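The Lodger at Truren

My aunt left me her flat in Truren, 118 steps above the harbour, and with it a lodger who had paid no rent since June. He was out when I called. He was out for three weeks.

I left notes. He left replies, all courteous, mostly on the subject of the boiler.
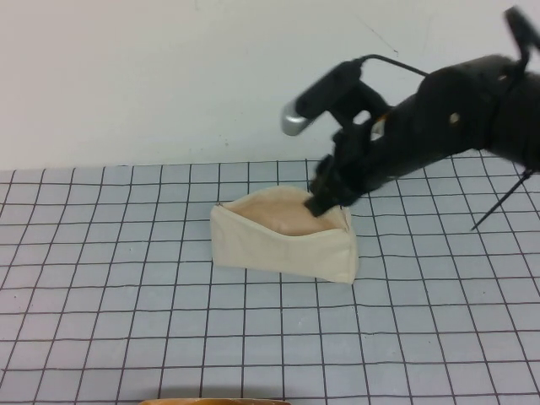

A small cream pouch, open at the top.

On the fourth visit I found the rent: 200 in old coins, in a pouch like my aunt's, with a receipt for me to sign. I signed it. The bank in Tornberg said the coins had been withdrawn before I was born, and asked whether I would like them back.

I bought him a new boiler.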